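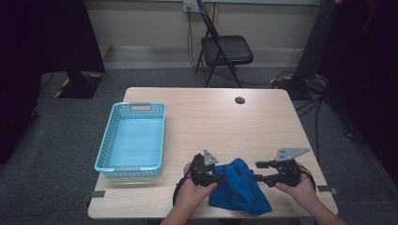 Figure 1. Head view. Both grippers at the cloth, basket at left.

Unit 4: Collecting Demonstrations for Cloth Handling
Notes by Hiyori Kubo. Revised Mar 22, 2024.

4.1 What counts as one example

An example is one complete attempt, stored as three video streams (head, left tool, right tool) plus jaw width and tool pose for each hand. The Gadcombe set used in this course has 74 examples, split among 6 operators. All streams must share one clock. An offset of 40 ms between the tool streams is enough to blur the moment of grasp, and the trained policy will then close too early.

4.2 Choosing grasp points
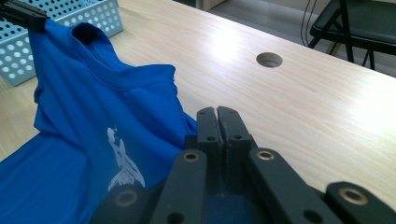
Grasp labels are assigned per hand. A label gives the time of jaw closure and the part of the garment held: collar, hem, sleeve, or body. Use the side views to settle the label when the head view is blocked by the operator's hands. For a lift by the collar, as with the blue T-shirt, the neck opening hangs just below the holding jaw and is a good landmark. The printed graphic is a poor one, as folds distort it. If the part cannot be named, enter "unknown" and move on.

4.3 Variation

Start each attempt from a new heap. Do not smooth the cloth first. In the January session nearly 40 attempts began from the same fold, and the Zalari baseline trained on them failed on anything else. 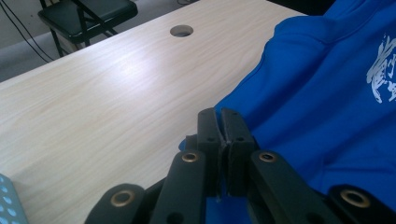 Figure 3. Tool view, jaws on a fold of the blue garment.

4.4 Rejecting examples

Reject an attempt if a stream has a gap, if pose tracking is lost, or if a bare hand touches the cloth. Keep slips and regrasps, and tag them. Read section 2 of the Belkadi notes before the lab.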